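Kursunterlage Textilpflege und Hauswirtschaft
Einheit: T-Shirt legen von Hand
Stand: 11. März 2019

1. Einordnung

In der letzten Einheit ging es um das Sortieren nach Material und Farbe. Heute folgt das Legen von Oberteilen mit kurzem Arm. Langarm und Hemden kommen im Block Odeck dran, dafür gibt es ein eigenes Blatt.

Geübt wird zu zweit an einem Tisch. Pro Platz liegen mehr als 40 Teile bereit, überwiegend Jersey, dazu einige Stücke aus dem Bestand von Satti. Diese bitte getrennt stapeln.

2. Begriffe

Ausschnitt: Halsöffnung, bei T-Shirts meist mit Rippbündchen.
Saum: untere Kante, umgenäht und abgesteppt.
Seitenlinie: Verlauf von der Achsel zum Saum. Bei Rundstrickware gibt es keine Seitennaht, die Linie muss dann mit der Hand gesucht werden.
Legemaß: Breite des fertigen Pakets. Es richtet sich nach dem Regal, im System Stanis also nach dem schmalen Fach.

3. Auslegen

Das Shirt kommt auf eine Stoffunterlage. Auf glatten Platten rutscht Jersey beim Falten weg. Vorder- und Rückenteil liegen aufeinander, die Ärmel zeigen nach außen. Gearbeitet wird quer, mit dem Ausschnitt zur linken Hand und dem Saum zur rechten.

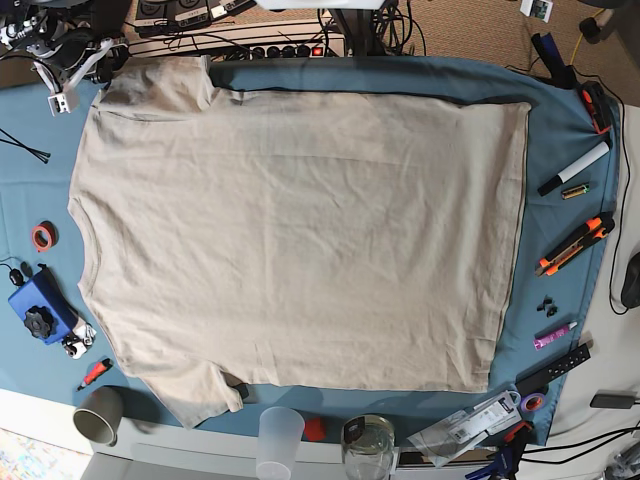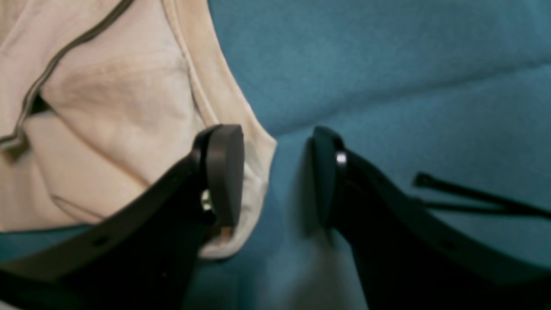

Helle Ware auf blauem Grund; die Kanten sind gut zu erkennen.
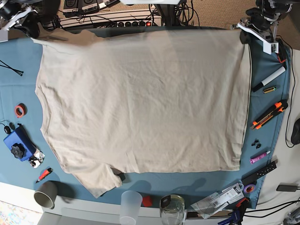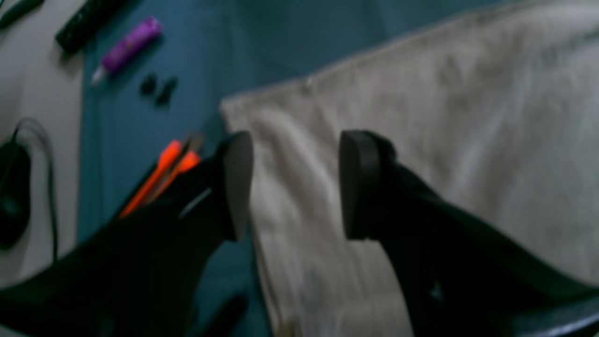
4. Glätten

Mit der flachen Hand von der Mitte nach außen streichen. Nicht ziehen, sonst verzieht sich der Saum. Flache Wellen im Rumpf dürfen bleiben. Eine Querfalte unter der Achsel muss heraus, sie drückt sich im Stapel durch. Die Ärmel zuletzt ausrichten.

5. Legen

a) Die obere Längsseite mit dem Ärmel zur Mitte einschlagen.
b) Den Ärmel zurücklegen, sodass er nicht über die neue Kante ragt.
c) Die untere Längsseite ebenso.
d) Den Saum bis knapp vor den Ausschnitt führen.
e) Noch einmal halbieren und das Paket wenden.

Der Ausschnitt liegt am Ende oben und mittig. Bei schwerer Ware entfällt der letzte Halbschritt, das Paket wird sonst zu dick.

6. Übung bis zum nächsten Termin

Jede Gruppe legt 2 Stapel, einen mit leichter und einen mit schwerer Ware. Die Stapel bleiben über Nacht im Regal und werden am nächsten Termin gemeinsam angesehen. Bewertet werden Kantenlage, gleiche Breite und Sitz des Ausschnitts.

Zum Nachlesen: Arbeitsheft Bodalent, Kapitel Wäsche legen. Bügeln ist für diese Einheit nicht nötig.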